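What changed on the packing floor

I have worked at the Hutcombe site for 17 years, mostly in kitting, which means putting small parts into trays so the assembly people downstairs don't have to go looking for them. A few people have written to ask how it's going since the robot arms came in. I said I'd put something up once we had a few months behind us.

There are 12 of us on days now, the same as before. That was the first thing everybody wanted to know in June, and it was a fair thing to want to know. The company said in writing that no jobs would go this year. It didn't say anything about next year, and I noticed that.

What did go is the piece rate. We used to get a bonus if the line went over 2,000 trays in a week. The new target is 3,000, and the bonus is shared across the whole floor instead of paid by bench. The fast packers lost money on that. The slower ones, me included, came out a little ahead. There was a bad couple of weeks over it and I don't think it's finished.

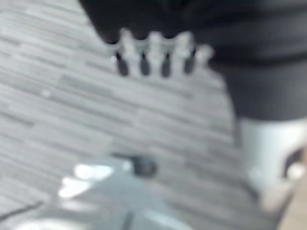

The work itself is different in ways I didn't expect. I used to handle every part. Now I spend a lot of the shift setting things out, watching, and stepping in when something needs a person. My wrists feel better than they have in years. My feet feel worse, as I stand in one spot and wait more than I ever did. I asked for a stool and got one after three weeks.

The other change is the talking. At the old benches we sat facing each other and talked all morning. The cells are set up so that everyone faces the equipment, and you have to turn around to say anything. Breaks have gotten louder. I think people save it up.

Training was two mornings at the Narneck plant, where they have run the same setup for longer. The people there were helpful, and more useful than the slides. One woman told me to write down every stop and the time it happened, even when I cleared it myself, so I bought a notebook and did that. Kos, the software we report faults in, only has a short list of reasons to pick from, and "other" gets used for nearly everything. When the engineers came by they asked to see the notebook.

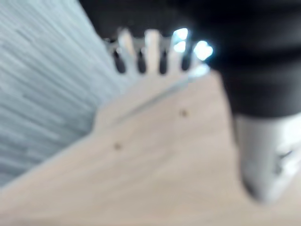

After that they gave me an hour at the end of each shift to go over the day's stops with whoever is on from engineering. It isn't a promotion and the pay is the same. I like that hour, though. I know which parts stick together and which ones come out of the bag backwards, and for most of my time here there was no reason for anyone to ask.

Fatard, our biggest customer, wants smaller batches from the fall on. That means more changeovers, and a changeover still takes a person. The younger packers have started learning to do their own setups. Two of them are already quicker at it than I am.

I'll write again when we hear about next year's staffing. The new shift pattern is supposed to go up on the board at 3 p.m. tomorrow, and I'm hoping to keep my early starts.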